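Sharing the Kitchen With a Robot: Tips From Our Back Room

When the catering kitchen at Kovstead brought in its first two-armed helper in November, I was sure I'd hate it. I've been setting tables and scrubbing boards for a living a long, long time, and I like my things where I like them! Well, we've gotten used to each other, and a few habits have made the days easier for all of us.

Give every tool a home and leave it there. I used to drop my spatula wherever my hand happened to be, and Thijs Van Loon, bless him, would go find it. The robot is not so forgiving. We marked the spots with painter's tape, and now the new folks find things faster too.

Keep the floor clear between the table and the door. Crates, stools, your tote bag – all of it goes on the hooks or under the sink before anybody starts the machine.

Talk about the jobs before they change hands. The fetching and clearing went over first, and my knees were thankful, but Sang-wook Yeon loved that part of the shift because it got him moving. He now swaps with me for 2 hours of prep in the afternoon (he's a better chopper than I am, if I'm being fair).

Try a new layout in the simulator first. It takes nearly 3 hours to set up a room properly, and I grumbled the whole way through, but dragging a table across a screen beats dragging one across the kitchen. Save the old layout under its own name, too, and write down which one you liked.
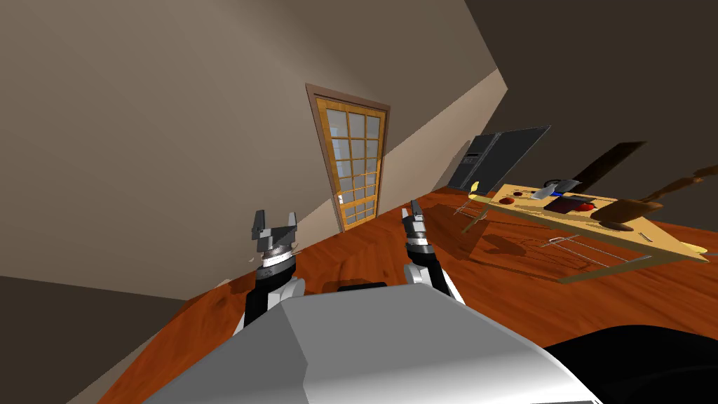 Both arms raised in the simulated kitchen, with the table over by the refrigerator.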